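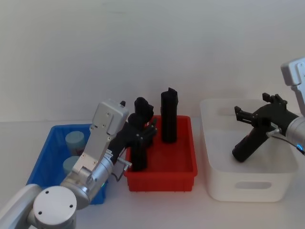

The Three-Bin Habit
Sorting small things at home, with a table, an hour and less patience than you'd think

By Fitzgerald Ferreira

Berenice Quintero keeps her bins on the bottom shelf of a hall closet, nested where they will nest and stacked where they won't. On Tuesday evenings she carries them to the table and sets them side by side. Then she brings over whatever has piled up during the week.

Quintero ran the supply room at Gilani, a picture-framing shop, for eleven years. The stock list there ran to 3142 items when she left, most of them smaller than a hand. She now teaches a short evening class on household sorting at Pledach, a neighborhood workshop in a former bakery. The class fills up, mostly with people who have already bought a lot of containers.

"They come in with matching sets," she said. "Lids, labels, everything. And the batteries are still in the drawer with the tape."

Her method uses open containers in colors that are easy to tell apart. Blue is for things that go back to a place they already have. Red is for things that need a decision. The third bin, which can be any clear or whitish box from the closet, is for things leaving the house. She doesn't label them. Students who label them, she says, tend to spend the first half of the evening on the labels.

Color does most of the work. After a few sessions people stop reading or thinking about which bin is which and simply reach. In one class she swapped the red and the blue halfway through to see what would happen, and had to spend the rest of the hour undoing it.

Why Shallow Works

The depth of the bin matters more than the size of the room. A deep tub hides whatever went in first, and a hidden thing is as good as unsorted. In a shallow bin most objects poke up over the rim, so a tall one can stand on its end and be seen from across the table. Quintero tells students to stand things up whenever the base is flat enough. Jars, tins, spray bottles, small speakers and boxed chargers all take less floor that way, and they come out again without digging.

Round things are the exception. A cylinder on its side will roll into a corner and take its neighbors along. She stands those up too, with the widest toward the back.

The red bin fills fastest for nearly everyone. It holds the remote with no known television, the black plastic part that came off something, the charger that might belong to a camera sold years ago. Quintero allows it to fill once. When it is full, nothing else goes on the table until it has been emptied, one object at a time, into the bins on either side. 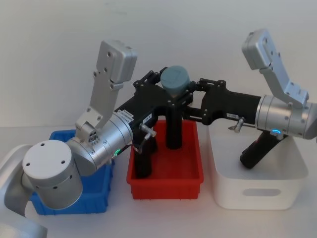

Working With Two Hands

Most people sort with one hand and hold a phone, a mug or another object with the other. Quintero asks for both. One hand picks up, the other receives, and the object gets turned over once on the way. That turn is when you notice the cracked cap or the missing screw.

She also asks for a bare table. A pale surface is best, with nothing on it but the bins, so that a dropped washer shows. At Pledach the tables are painted white for this reason and repainted every August.

Choosing the Containers

Almost anything will do. Students have brought roasting pans, dresser drawers and the bottom half of a cat carrier. If you are buying, look for straight walls and a flat floor. Ribs on the outside are fine and make a bin easier to grip when it is heavy. Ribs on the inside catch small parts.

The hardware store Stasik, two doors down from the workshop, sells a plain tray that many of the students end up with. Flillerora, a secondhand shop across the street, usually has a few odd ones near the register. Quintero bought all of hers there over 2 years, none of them on the same day.

She is less interested in lids. A lid goes on when a bin is being stored or driven to the donation counter. During a session the lids stay in the closet.

When To Stop

An hour is the limit in class, and she keeps to it at home. Whatever is still on the table at the end goes into the red bin, full or not, and the bins go back on the shelf as they are. The next session starts with red.

The fall class at Pledach meets for three evenings. Bring your own bins and one drawer, unsorted.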